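Breakfast with the toaster man

Iraklis Tsoukalas doesn't want to talk about bread. I find this out in the first five minutes, after I've brought him a loaf from the bakery next to my bus stop (a good one, too!) and he has put it on a shelf without looking at it.

"Everybody brings bread," he says. "Bring me a thermostat."

He has been fixing and collecting old toasters for 15 years, first in the spare bedroom and now in a unit behind the Eynon arcade, where the rent is low and the radiator clanks. He owns more than 200 of them. I'd pictured rows of gleaming chrome, and there is some of that, but mostly it's cardboard boxes with the model names written on the side in marker, and a smell of warm crumbs that I liked a lot and that was still in my coat the next day.

So how does a person get started on this? "My aunt's kitchen," he says. "She had one that only did one side. You stood there and turned the bread yourself. I burned my fingers every morning and I thought it was the best machine in the house." When she moved, he asked for it. Then Beca Rees, his neighbor back then, gave him one with a broken lever, and after he got that one going, people just kept turning up with more.

He's picky about repairs. Cords get replaced first, always, and he won't plug anything in until that's done. Chrome gets a soft cloth and a little dish soap, never the scrubby side of the sponge. "People scratch it and then they ask me to unscratch it," he says, and gives me a look, as if I might be one of them. (I am. I went home and apologized to my kettle.)

I asked what he thinks of new toasters and got a long sigh. He doesn't hate them. He uses a Raton at home, a cheap one, and says it's fine. What bugs him is the numbers on the dial. "Seven settings! Who is eating a seven? That is charcoal. You want a three, and you want it to be the same three tomorrow."

We did get around to making toast in the end, on my nagging. He likes a slice in the back slot, one at a time, and he stands over it the whole while with his arms folded. I tried to ask him about the price of spare elements and he held up a finger until he was ready.

"Butter while you can still feel the heat coming off it," he told me. "Wait two minutes and you have a cracker."
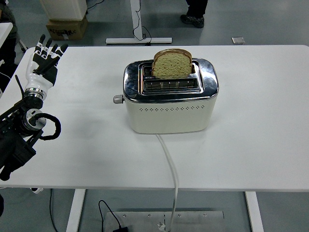 He's also firm on crumbs. Empty the tray every week, unplugged, over the sink, and don't go poking around in there with a knife. Haf Gape, who runs the repair table at the arcade in February, sends him all the ones with forks stuck in them, and he has kept the forks. They're in a jar by the door, and he says I can have one if I want it.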